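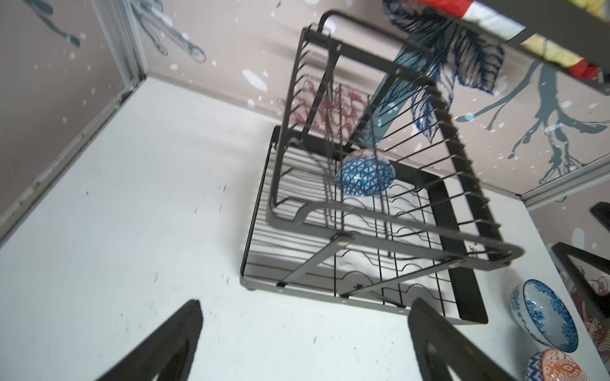
4. Setting Up and Loading the Rack

This section covers placement, first loading and routine care of the Flultero dish rack. Assembly of the upright frame is described in Section 3. Do not load the rack until all fasteners have been tightened.

4.1 Placement

1. Choose a flat, level surface close to the sink. Allow at least 140 mm of clear space on the loading side.

2. Wipe the surface dry. Grit under the feet can scratch painted or polished countertops.

3. Lower the rack onto the surface with both hands. Carry it by the side uprights when it holds dishes, and by the curved handle only when it is empty.

4. Press down lightly on each corner of the base basket. If the rack rocks, loosen the frame bolts half a turn, press the frame down until every foot makes contact, and tighten again.

Note: The round-head bolt near the lower front corner fastens the crossbar to the side arm. Check this bolt first if the upright frame leans.

CAUTION: Keep the rack away from burners and oven vents. The black finish is not rated for direct heat.

4.2 Loading bowls

1. Rinse each bowl and shake off excess water over the sink.

2. Set small bowls between the plate-holder prongs with the rounded base facing outward. The rim should point slightly down so that water can run off.

3. Leave one open slot between neighboring bowls. Deep bowls may need two.

4. Check that the bowl rests on the wires and cannot roll. A bowl that touches only one prong must be moved.

5. If there are more bowls than free slots, stand the remaining ones beside the rack on a folded towel and load them when space is available.

Do not stack wet bowls inside one another. Water held between them leaves marks on glazed patterns.

4.3 Loading plates and other items

Plates go in the upright frame, largest at one end and smallest at the other. The maximum weight of a single item in the frame is 700 g. The maximum total load for the frame and base basket together is 3,000 g.

Cups and small lids go in the base basket, open side down. Place them between the wavy dividers. Knives should not be stored loose in the basket.

CAUTION: Load heavy items low. The rack may tip if the base basket is empty and the upright frame is full.

4.4 Unloading

1. Empty the upright frame first, starting with the outermost item.

2. Lift each bowl straight out of its slot before turning it. Turning a bowl while it is still between the prongs can chip the rim.

3. Empty the base basket.

4.5 Cleaning

Wash the rack weekly with warm water and mild dish soap. Use a soft brush between the parallel rods of the base. Rinse, dry with a cloth, and wipe under the feet before putting the rack back.

Do not use steel wool, bleach or scouring powder. Do not wash the rack in a dishwasher.

Empty rack weight: 1,575 g
Replacement bolts and feet: order from Trnka, Gusbridge, quoting the model name
Section revised Aug 29, 2022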